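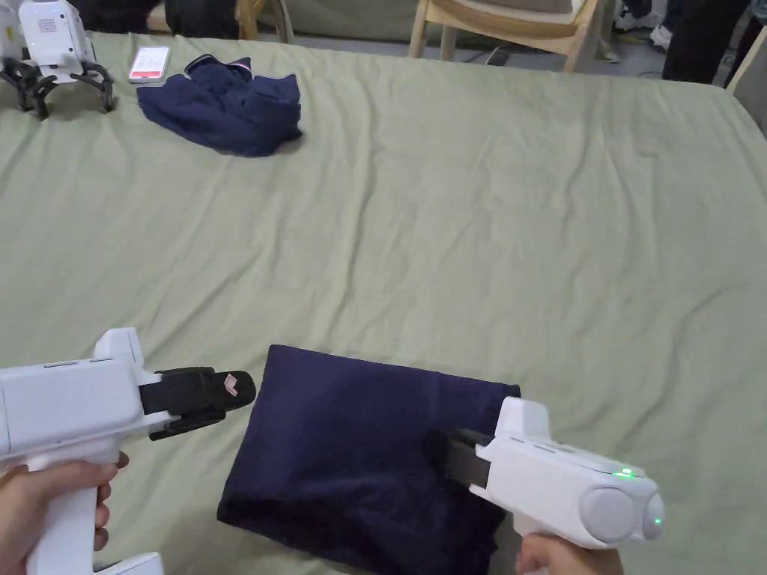

Week 5 notes — grip faults and why the log lied

The fault for this week is the false close. Jaw controller says closed, object held, and the object isn't held. Soft goods are where it bites, because cloth squashes down to almost nothing and the closing force looks the same with two layers in the jaws as with one. Take the right-hand gripper on the folded navy cloth: jaw pushed against the edge, partly tucked into the fabric, green light on the top of the body and another on the side. Now say how many layers are between the jaws. You can't, and neither can a force reading. A green light is a statement about the gripper. It says nothing about the cloth. Write that in the margin.

Case: the Lavcombe folding line

Read the handout from Faizal Liem first if you haven't (it's in the course folder, under Lavcombe, not under Faults, sorry). Short version follows.

Line folds towels and fleece, two arms, one table. Controller is the Prerkura unit we used in the second lab. Run of 1236 folds over one shift. Log shows every one as a good grip. Inspection at the far end pulled 46 of them as bad: top layer folded, bottom layer left behind. So the log and the bin disagree and the log was believed, for most of a shift.

What they checked, in order:
Jaw pads — fine, no glazing
Supply voltage — fine
Force threshold — set for the old stock, a thicker towel. Nobody had changed it when the fleece came in
Grip check — ran once, at close, never again during the lift

The last two together are the fault. Either one alone would probably have shown up in the first hour. Low threshold passes a thin pinch as a full one, and with no second check on the lift the slip never gets recorded.

Don't write "operator error" in your report for this. Two people did last year. The operator had no screen for the threshold, it was in a setup file.

Then the safety part

This is the bit I rushed in the lecture so read it properly. An operator saw a layer hanging and reached in to pull it straight. The arm was paused. Paused is not stopped. Pause holds position with power on, and the controller was waiting on a grip-lost signal to clear. She tugged the cloth, the jaw sensor saw a change, signal cleared, arm resumed. Pinched two fingers, bruising, no break. Could of been much worse with a heavier jaw.

Points to take from it:
1. Pulling the workpiece counts as touching the machine. The cloth is connected to the jaw and the jaw is connected to the sensor.
2. A fault must never clear itself into motion. Clear, then a separate start, by a person, from outside the reach.
3. Pause, protective stop, emergency stop: three different things. Know which ones drop the power on your rig. Go and look, don't guess.
4. Near misses get written down. There had been 2 earlier ones on the same line and neither made it into the book.

The fix, as done at Lornside (same line, sister site): second grip check partway through the lift, threshold stored per fabric and shown on the main screen, auto resume taken out completely. Cycle got slower. They kept it anyway.

Hand-held rigs

Someone asked if any of this matters when a person is holding the gripper. Yes, less force but the same false close. If you are recording grips by hand, the jaw state by itself is a bad label. Mark slipped grips by hand at the time, not from memory afterwards. And keep your free fingers behind the body, not up by the jaws. I've seen it in every group so far.

For next time

Draw the fault tree for the Lavcombe case. Top event is "layer dropped, logged as good". Second, seperate tree for the pinched fingers. They share a branch, find it.
Read Sinaga, the section on latched faults. Skip the math at the end.
Half a page on what you'd measure besides force. Jaw gap is the obvious one, so say where it fails.

Hand in to Ladi Adeleke before the July lab. Paper or email, either is ok.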